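Ticket 3846: grasp scorer stuck at the walls
Status: open

OK, picking this back up after lunch! Same complaint as before: the Hiller scorer loves a block out in the open and gives up on anything lying near a wall. I ran 600 tries overnight with the Skokdale settings and it only went for a wall block on 7 of them (ugh).

First guess was the depth map. The metal bottom is scuffed and cloudy, so I figured we were getting junk heights there. I turned smoothing off, then way up, and the scores barely moved. 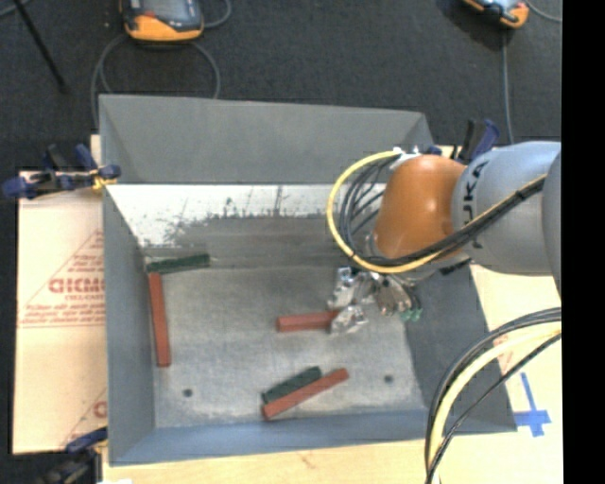 So I went digging in the collision check instead, and the padding around the fingers was set to 6 cm. Six! With sloping walls that throws out nearly every wall grasp before the scorer even gets a look at it. I think it came over with the Esetari config back in March.

I've dropped the padding to 6 mm and restarted the batch. Leaving this open till the new numbers are in.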